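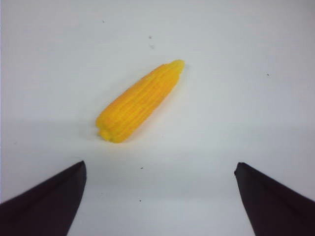
Corn cob on the table, fingers wide open.

4 February 2025

I have been dying to write about robotics club all week, and tonight I finally have a cup of tea and no homework to grade, so here we go!

For anyone new, I help out with an after-school club of 14 high schoolers, and this semester we are teaching a robot arm to pick up toy food. The kids named the arm Jelleck. The software we write ourselves is called Wisum (it started as a typo, and it stuck). We are getting ready for the Gauthier Challenge in April, where every team gets 8 minutes to clear a table of objects the judges choose. Plastic food is a big favorite with judges, I hear, so plastic food it is.

The part I love most is the data. Every practice pick gets saved with the view from the wrist camera, and the kids go through them afterward and argue over which ones are good enough to keep. We are up to 2,618 saved picks! Hajar Ait Ali wrote the little sorting tool that makes this bearable. She is a junior and had never touched Python before the fall - now she fixes my code, and she's very polite about it.

Corn has been a fun one. It's long and tapered, so the angle of the wrist matters a lot more than it does for a round tomato. The kids want Jelleck to turn and line up across the middle of the cob, and getting that rotation right has eaten most of our whiteboard. 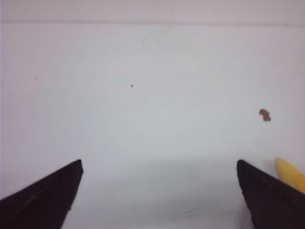

How many practice picks does a new object need before the robot gets decent at it?
We plan on 200 for each one, with the object moved and turned every time, and odd shapes get a second round.

I also want to brag on the group that handles the starting position. They rewrote it so the arm always goes back to the same spot with the gripper open before the next try, and they did it in one long, snack-fueled afternoon. Before that, every student had a favorite place to park the arm, and comparing runs was a mess.
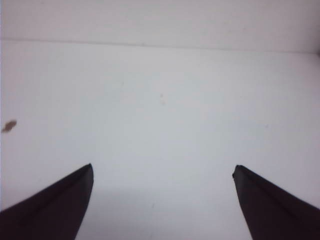
Gripper open over the white table.

Next up is the Skustov bin, a deep tray from the challenge kit with walls high enough to bump the wrist. Two of the freshmen are already sketching a path over the edge, and I can't wait to see them try it. If you have coached a team through a bin task, please leave me a comment - I'll read it out loud at the next meeting!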